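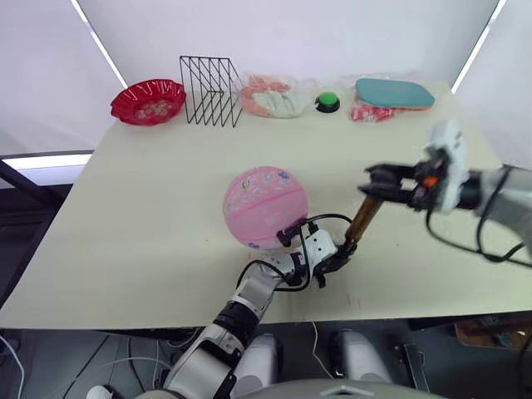
작업대 안쪽에 올려 둔 것들. 빨간 그릇, 검정 철제 꽂이, 초록 버튼, 탁구채.

2024년 8월 8일, 천연염색 작업 노트

쪽물 3차. 결론부터 쓰면 이번 물은 살아 있다. 아침에 뚜껑 열자마자 냄새부터 달랐다. 지난번 통은 시큼하기만 했는데 이번엔 그 특유의 쿰쿰한 냄새가 올라오고, 저어 보니 표면에 구릿빛 막이 쫙 깔린다. 거품도 남보라색으로 잘 모였고! 에카에테한테 바로 사진 보냈더니 느낌표만 다섯 개 찍혀서 왔다.

지난 실패를 다시 적어 두자면, 석회를 한꺼번에 넣은 게 제일 컸던 것 같다. 물이 확 알칼리로 가면서 발효가 멎었고, 그 뒤로는 밀기울죽을 아무리 넣어 줘도 꿈쩍을 안 했다. 그래서 이번엔 조금씩 나눠 넣고 그때마다 하루씩 기다렸다. 답답해서 죽는 줄 알았다. 그래도 pH 시험지가 계속 비슷한 색으로 나오니까 마음은 편하더라.

오늘 시험한 천은 세 가지.

먼저 메슬로 무명. 정련은 어제 해 뒀다. 건조 무게 623g짜리 한 필을 통째로 넣고 싶었지만 참고 귀퉁이만 잘라서 썼다. 10분 담그고 꺼내서 바람 쐬기, 이걸 네 번 반복. 꺼낼 때 연두색이다가 가장자리부터 파래지는 건 몇 번을 봐도 질리지 않는다. 네 번째에서 꽤 깊은 색이 나왔는데 마르면 한 톤 빠질 테니 아직 좋아하긴 이르다.

그다음 헤켈 마. 얘는 문제가 있다. 물을 너무 안 먹는다. 미지근한 물에 한참 불렸는데도 접힌 자리마다 허옇게 남았다. 정련이 덜 된 건지 원래 가공이 들어간 천인지 모르겠다. 롤레나 말로는 삶을 때 소다회를 좀 더 쓰고 시간도 길게 잡아 보라고 한다. 다음번엔 그렇게 해 볼 것. 얼룩 자체는 은근히 예뻐서 조각은 버리지 않고 견본철에 끼웠다(에울랄리아는 이런 걸 실패작이라고 안 부르고 꼭 '구름'이라고 부른다).

마지막은 명주. 알칼리에 약하니까 짧게, 두 번만. 하늘색으로 곱게 들었다. 촉감이 뻣뻣해질까 봐 식초 몇 방울 떨어뜨린 물에 헹궜고 지금은 그늘에 널어 놨다. 아침보다 습해져서 내일까지 안 마를 수도 있겠다.

묽은 쪽물로 먼저 여러 번, 진한 쪽물로 나중에 한두 번. 파쿤도가 예전부터 이렇게 해야 색이 안 묻어난다고 했는데 솔직히 귀찮아서 흘려들었다. 지난달에 진한 물로만 급하게 들인 스카프가 흰 셔츠 깃을 다 물들인 걸 보고 반성 중이다. 작은 통을 하나 따로 만들어서 묽은 물 전용으로 쓸까 싶다. 통 놓을 자리가 문제이긴 한데, 싱크대 밑 잡동사니를 치우면 어떻게든 들어갈 것 같다.

먹이 주기 메모. 밀기울 약 200g을 물에 풀어 끓이고 완전히 식혀서 넣음. 뜨거운 채로 넣지 말 것(호세피나, 이거 꼭 읽어 줘요). 넣고 나서는 한 방향으로 천천히 저어 소용돌이를 만들고, 가운데 거품이 모이면 멈춘다. 공기 들어가게 첨벙거리면 안 된다. 오늘은 염색을 했으니까 내일 하루는 물을 쉬게 두자. 뚜껑 위에 담요 덮는 것도 잊지 말기. 여름이라 괜찮겠거니 했는데 밤에 에어컨을 틀어 놓으면 통이 금방 식는다.

매염 쪽도 조금. 양파껍질 물에 백반 후매염한 조각을 쪽물에 한 번 담가 봤더니 초록이 나왔다. 그것도 이끼 같은 차분한 초록! 노랑을 더 진하게 깔면 밝아지려나. 마이어호퍼 책에는 노랑을 나중에 올리는 순서로 나와 있는데, 나는 반대로 한 셈이다. 두 순서를 나란히 해 봐야 비교가 되겠다. 양파껍질은 거의 다 썼으니까 다들 집에서 좀 모아다 주면 고맙겠고.

견본 번호는 천 이름 먼저, 담근 횟수 나중으로 통일. 지난번처럼 연필로 종이에만 쓰면 헹구다가 다 날아간다. 무명 끈에 유성펜으로 써서 바느질로 달아 두니 이번엔 멀쩡했다.

할 일
마 다시 삶기, 소다회 늘려서
명주 마르면 반쪽만 창가에 두고 일광 시험 시작
딘다에 석회 주문 (남은 게 한 봉지뿐)
11월 전시용 보자기 크기 정하기, 에울랄리아랑 얘기
고무장갑 새 거. 왼쪽 엄지에 구멍 나서 손톱이 또 파랗다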